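We use cookies to remember your settings. OK / More about cookies

Skulliment Boards > Drawing and Print > Putting scale in animal pictures

inkandbone
I'm drawing a set of six plates on deep-sea squid for a school booklet. The text gives body length in metres, but I want readers to get the size from the drawing alone. Do you put a human figure in, or a scale bar?

Fengying Yu
Scale bar every time. A human figure takes over the page and people look at that first. I did 11 plates of wading birds with a plain bar under each one and had no complaints.

tidewrack
Disagree. Children don't read scale bars. Most adults don't either. Put a diver in, flat grey, no face, and they get it straight away.

Fengying Yu
A diver is fine for a giant squid. Half of these animals are smaller than a hand.
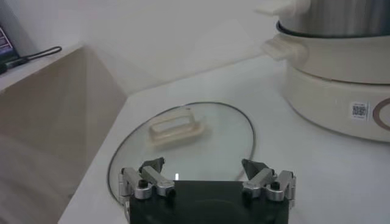

inkandbone
That's my trouble. The smallest is 6 cm and the largest is longer than a bus. I tried one bar for the whole set and the small ones turned into dots.

Mingxuan Zhong
Draw each at the size that suits the page and add one fold-out with all of them to the same scale. Owino printed ours that way, 3,000 copies, and the fold cost less than I expected. Check which way the paper grain runs first - ours cracked on the proof.

tidewrack
Fold-outs get torn out in schools. I'd still use the diver for the big ones and a hand for the rest.

Fengying Yu
Then you have two different measures in one booklet. I wouldn't.

inkandbone
Going to try the fold-out, with bars on the single plates. Will post roughs when the mantles look right.

Comments (2)

clillitz_fan: Does the fold-out count as one page or two for the printer?

Mothwing: Ours counted it as two.

Contact the moderators | Copyright Skulliment | Back to top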